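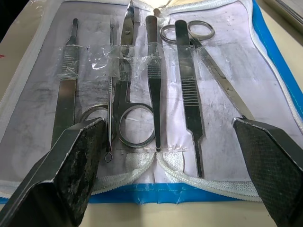 4. The Instrument Case and Tray

4.1 Scope of this section

This section covers opening the Namau instrument case, removing the transit tape, preparing the steel tray and mat, laying out instruments for a practical, and packing away. It applies to case 538 and to the Skuno tray supplied with it. Sharpening, blade fitting and sterilising are covered in sections 5, 6 and 7.

Text revised May 2022 by Ermelinda Carvalho. Earlier printings describe a case with a press-stud flap and should not be used with case 538.

4.2 Before you start

Choose a flat table with a plain, light-coloured top. Fine points are hard to see against a dark or patterned surface. Allow enough depth for the tray and the mat to sit one in front of the other, with the tray further from the user.

Items that are needed on the table but not for the layout (tissues, a towel, the specimen before it is required) should go along the far edge in a single row.

CAUTION: Some instruments have sharp or pointed ends. Do not feel inside the case for an instrument. Open the case fully and look.

4.3 Opening the case

1. Place the case on the table with the zip towards you.

2. Run the zip all the way round. Do not force it at the corners. If it sticks, take it back a short way and try again.

3. Fold the case open until both halves lie flat. The case must not be propped against the tray or held half open by hand.

4. Check that there is an instrument at each position in the row. The tape and the elastic band hold the set side by side in a fixed order. Keep to this order when the set is repacked.

5. Note the position of the scalpel handle. The handle is packed without a blade. Blades are kept separately (see section 6) and must never be stored in this case.

Note: Smudges and scuff marks on the pale lining are common after use and do not affect the instruments. Clean the lining as described in 4.8. A lining that is torn or has come away from the edging should be reported.

4.4 Removing the transit tape

A strip of clear tape crosses the upper part of the row. It may be left in place while the case is in storage and must be removed before an instrument is taken out.

1. Hold the case down with one hand on the edging, clear of the points.

2. Lift one end of the tape and fold it back on itself.

3. Peel slowly along the row, keeping the tape low and close to the lining. Do not pull it upwards. An instrument that is stuck to the tape can lift out and drop.

4. Where the tape has wrapped round the shank of the scissors, press the scissors flat with a fingertip on one of the rings while the tape is drawn off.

5. Wipe off any adhesive that remains on the metal with a cloth and a little surgical spirit. Dry the metal afterwards.

6. Throw the tape away. Used tape does not hold properly a second time, and crinkled tape leaves more adhesive behind than new.

CAUTION: Do not cut the tape with a blade while the instruments are in the case. The elastic band is easily nicked and cannot be replaced separately.

4.5 Preparing the tray

The tray is stainless steel, 305 mm on its longer side, with rounded corners and a raised rim. It is used without a liner for dry layout. A liner may be added for wet work.

1. Wipe the tray inside and out with a damp cloth, then with a dry one. Pay attention to the corners, where residue collects under the rim.

2. Set the tray down with its long side parallel to the near edge of the table.

3. Press on each corner in turn. A tray that rocks should be moved to another part of the table before it is judged to be bent.

4. Bring the blue sheet to the front of the tray and spread it by its two ends. Handle it by the ends only, so that the middle stays clean.
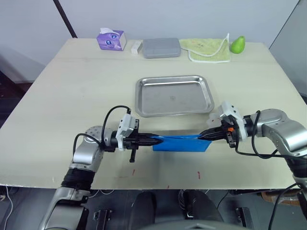
5. Keep the sheet level and lower it slowly. If it is let go too early it will settle at an angle and has to be lifted and laid again. Smooth out creases from the centre outwards with the flat of the hand.

6. Leave a narrow gap between the sheet and the tray. The sheet should not run up over the rim.

Where the bordered mat is used in place of the sheet, place it directly in front of the tray with the grey pad facing up. The work is done on the pad. The blue border is kept free of instruments.

Note: The mat and the sheet are alternatives. Do not place one over the other. The pad needs to lie flat on the table to stay put.

4.6 Laying out the instruments

Take only the instruments listed for the practical. The rest of the set stays in the case. Most school practicals at Distomcombe need four.

1. Pick up each instrument by its handle or finger rings, one at a time.

2. Close scissors before moving them. Ring-handled forceps should be closed but not locked.

3. Lay each instrument on the floor of the tray, lengthwise from the far side to the near side. Finger rings go nearest the user.

4. Space the instruments so that each can be lifted without touching its neighbour. Tweezers spread when at rest and need more room than their closed width suggests.

5. If two pairs of scissors are needed, put them in separate places with another instrument between them. The smaller pair goes to the left.

6. Close the case and move it to the row at the far edge of the table.

CAUTION: Do not rest instruments across the rim of the tray. They roll, and the points are then above the surface at hand height.
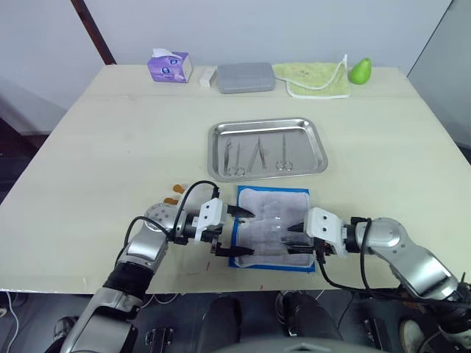
Fig. 4.3 Four instruments in the tray, with the mat in front.

Left-handed users may reverse the left-to-right order. The direction of the finger rings does not change.

4.7 During use

Return each instrument to its own place in the tray when it is not in the hand. Instruments should not be left on the pad.

Clear plastic items are difficult to see on the pad under strong overhead light. Place them near the middle of the pad, lying on their side if they are likely to tip, and remove them before the next item is brought in.

If an instrument is dropped on the floor, take it out of use until the tip has been checked. Bent tips are usually found on probes and fine tweezers. Close the tweezers against a sheet of white paper. The tips should meet without crossing.

4.8 Cleaning and packing away

1. Count the instruments in the tray against the practical list before anything is washed.

2. Wash in warm water with a mild detergent. Open scissors and forceps fully so that water reaches the joint. Do not use scouring powder or wire wool.

3. Rinse, then dry with a lint-free cloth. Leave jointed instruments open on a dry towel for 11 minutes or longer.

4. Apply one small drop of instrument oil to each joint. Work the joint and wipe off the surplus.

5. Wipe the case lining with a barely damp cloth. Let it dry with the case open. Do not soak the case or put it in a washing machine.

6. Put the instruments back in their original order, tucked under the elastic band where the band reaches them.

7. Fit a fresh strip of clear tape across the row if the case is to be carried or posted. Tape is not needed for shelf storage.

8. Close the zip. If it meets resistance, open the case again and look for an instrument lying across the seam.

9. Wash and dry the tray and store it upright. Up to 7 trays may be stacked flat if a cloth is placed between each one and the next.

Note: Light surface marks inside the tray are normal. Brown spotting that returns after cleaning is not, and the tray should be withdrawn.

4.9 Faults and spares

Zip runs but does not close: slider worn. Return the complete case.

Scissors stiff after oiling: dried residue in the joint. Repeat step 2 of 4.8 and oil again.

Forceps arms out of line: do not bend back by hand. Replace.

Mat border lifting from the pad: replace the mat.

Spares are supplied by Meireles against the order form at the back of this guide. Quote the case number and give the name of the instrument as it appears in the parts list. Queries about the parts list go to Siriporn Kongkaew at the same address. Orders received in August are sent out at the start of the following month.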